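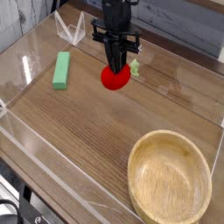

Friday, August 3, 2018 – put-away chore, soft toy and bowl

Question for Plereck is still the one Sunee asked: can the arm clear a table the way a person does after the kids go to bed? Simplest version I could think of is one soft red toy, one bowl. The green block stays out on the left so there is something to leave alone.

Finger pads are the plain black ones. Closing force is set low, same as Finn's setting for the dish trials. Changed 2 lines in the approach script so the wrist comes straight down.

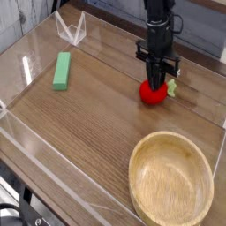
Fingers at the top of the red toy, bowl still empty.

Soft things are harder to judge than cups. A cup gives a clear stop when the fingers meet it. Felt keeps giving, and the log can read that as a miss. Today's log is 167 lines and I have only read the first part. 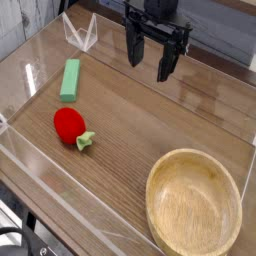 Till Hellwig thinks we should count a chore as done only if no one has to reset anything by hand. I agree, though by that rule we have no household chores yet – maybe one shop job, the bin sorting at Fakbridge.

To do: finish the log, ask Anneliese about rougher pads, try the bowl on the left side.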